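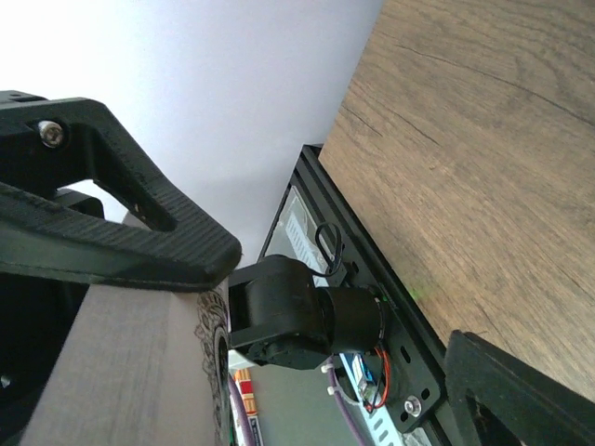

Does the Desto table wax hide light scratches on a veneer top?

It makes them harder to see from a normal sitting distance. Deeper marks stay where they are, and you can still feel them with a fingernail.

Reviews > Furniture Care > Waxes and Oils

Desto Table Wax, Medium Brown
By Indira Amin
Jan 29, 2025

Print this page | E-mail this page

I bought a tin of Desto in November from the Ninley store in Stombridge and have used it on a desk, a side table and the kitchen table. The tin holds 300 grams. After 2 full coats on all three I have about half left.

The wax is firm, closer to shoe polish than to butter. I put it on with an old T-shirt, left it for twenty minutes and buffed with a clean one. The smell is strong the first evening and gone by the second day. Open a window.

Color match was good on the desk and too red on the side table, which is oak. I would get the clear version for oak.

Water beads on it for the first few weeks. After that the kitchen table needed another coat where the plates go. Hot mugs still leave a ring, so keep the coasters.

I used Afolabi furniture oil before this. It goes on faster and feels less slick, but it did very little for scratches. I still use it on chair legs.

The lid is the worst part. It has no lip, and I have to pry it up with a screwdriver each time. Mine is already bent and doesn't close flat.

I would buy the wax again, in the smaller tin.

Print this page | E-mail this page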